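Desk hygiene at Vistbridge: an interview with the workplace services lead
November 2024

Vistbridge has 200 desks on two floors, most of them shared. Until September the desks were wiped on top each evening and that was all. The small items (mouse, mouse pad, pen holder, cable tray) were left to whoever sat there. The workplace services lead, who wrote the new procedure, spoke with us between two rounds of the second floor.

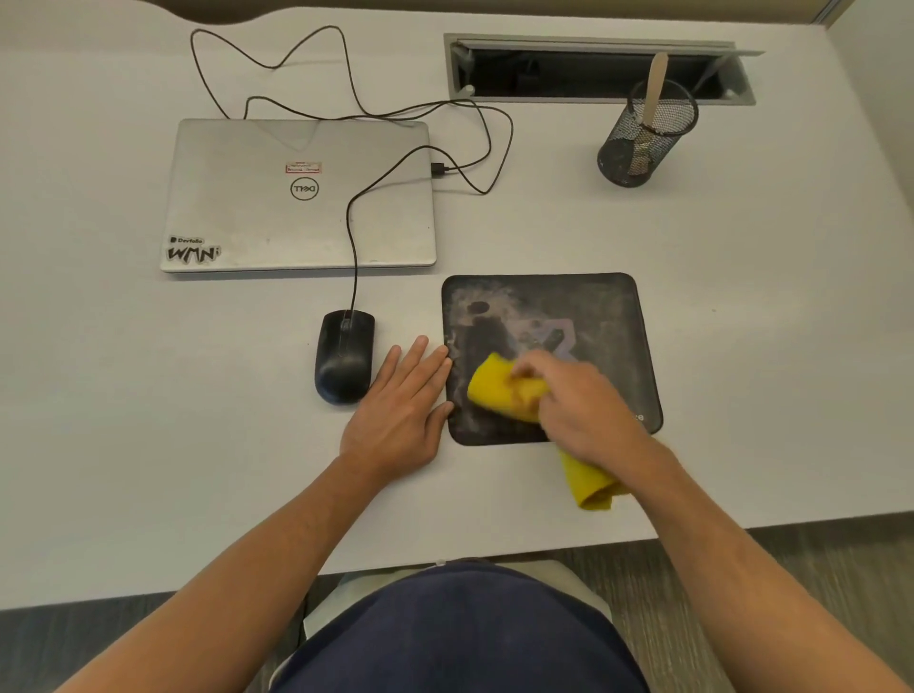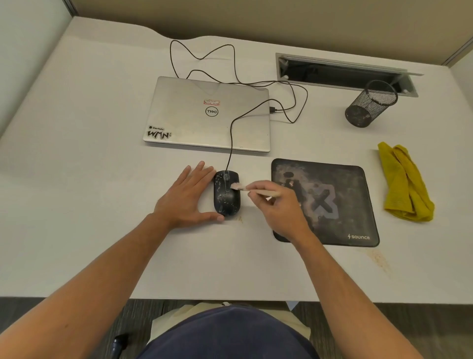
Cleaning at one desk: yellow cloth on the mouse pad (first picture), brush on the mouse (second).

The procedure takes up one side of a sheet. "Dry work first, damp work second," the lead said. "If you put a damp cloth on a dusty mouse, the dust turns to paste and goes into the gap by the scroll wheel. Then you need a pick to get it out."

The brush should be soft and the strokes short. One hand holds the mouse flat on the desk. "People like to hold it in the air. It swings on the cord and you end up brushing your own thumb."

Mouse pads were the subject of some argument. A fabric pad with a stitched border holds skin oil and crumbs along the stitching, and a quick pass over the middle does not reach them. The sheet asks for a cloth, wrung out hard, worked from the center to the border and then along it. Pads are washed in a sink every 3 months and dried flat overnight. "Never on a radiator. We had corners curl at the Drorum office and they stayed curled."

Laptops stay closed during the work. Stickers and labels on lids are left alone. Lids are wiped with a separate dry cloth, and no spray is used on or near them. The sheet names Levum, the supplier of the cloths, and gives a wash temperature but no detergent.

Asked what takes the longest, the lead did not hesitate. "Cable. A desk with a mouse and a power lead takes about 2 minutes if the cable is already in the tray. If it is looped over the back of the desk, double that. You have to lift every loop to wipe under it, and the loops collect lint."

Pen holders made of wire mesh came second. The rim and the openings catch dust that a cloth only pushes through to the inside. The sheet says to empty the holder, turn it over and brush it from the outside. Khosravi, the firm that fitted the desks, offers a solid version. The lead has asked for a price and has not had one yet.

The next revision of the sheet will add keyboards and headset pads. Monitor stands are still under discussion.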